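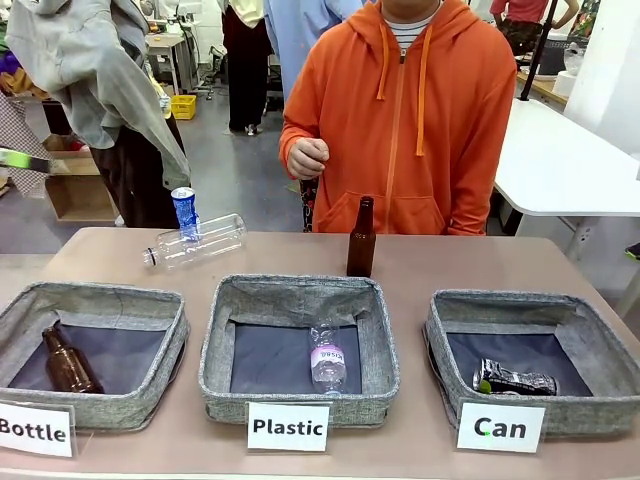
# Zasel Sorting Kit

Teach a two-armed robot to sort bottles and cans by steering it through the job yourself. The kit is the dull half of that arrangement: three gray fabric baskets, three signs (Bottle, Plastic, Can) and a booklet of start layouts. You bring the robot, the remote rig and the trash.

## What it's for

One person drives, one person resets the table. The driver picks up an item, drops it behind the right sign, and the recording software takes notes. The resetter puts everything back so it can be done again. Chepkoech Lukumay, who wrote the layouts, suggests swapping jobs every 9 runs – the resetter will suggest it sooner.
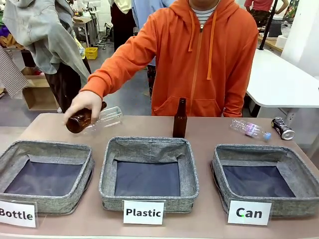 Change the start positions between runs. Leave the bottles in the same spots and the robot will learn the spots, then reach for them with great confidence after you've moved everything.

## In the box

- 3 baskets with soft rims, forgiving of a clumsy gripper
- 3 signs, large type
- Layout booklet, 211 layouts
- Reset checklist

Glass, plastic and aluminum not included. Check under your desk.

## Notes

Tested with Wornden and Barroso remote rigs. Our Zumolton demo set has 524 recorded runs, a few of them graceful. Failed grabs are labeled and left in.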